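4 Oberes Fach einräumen und leeren

Die Kühl-Gefrier-Kombination Inerby hat oben ein Gefrierfach mit eigener Tür. Stellen Sie vor dem Einräumen eine Ablage links neben das Gerät, am besten auf Höhe der Arbeitsfläche.

1. Öffnen Sie die obere Tür bis zum Anschlag. Die untere Tür bleibt geschlossen.
2. Setzen Sie einzelne Früchte mit der Hand auf den Boden des Fachs, nicht auf die vordere Kante.

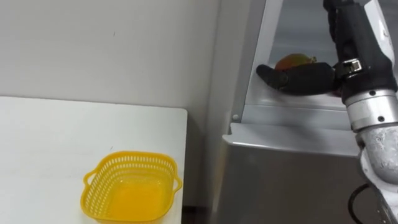 3. Lassen Sie zwischen den Stücken mindestens zwei Fingerbreit Platz.

Hinweis: Mangos vor dem Einfrieren schälen und schneiden. Ganze Früchte nur kurz kühlen — nach über 26 Minuten im Gefrierfach kann die Schale Schaden nehmen.

Zum Reinigen räumen Sie das Fach vollständig aus und ziehen den Netzstecker. Warten Sie drei Stunden und wischen Sie Boden und Wände mit lauwarmem Wasser aus, auch die Stufe an der Rückwand. 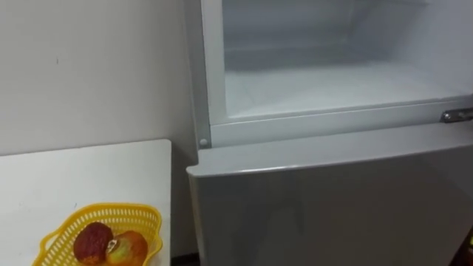 Trocknen Sie danach den Rahmen und das Scharnier ab.

Vorsicht: Keine spitzen Gegenstände zum Lösen von Eis verwenden. Die Innenwände bestehen aus Kunststoff und können reißen.

Weiter mit Abschnitt 6, Türdichtung prüfen.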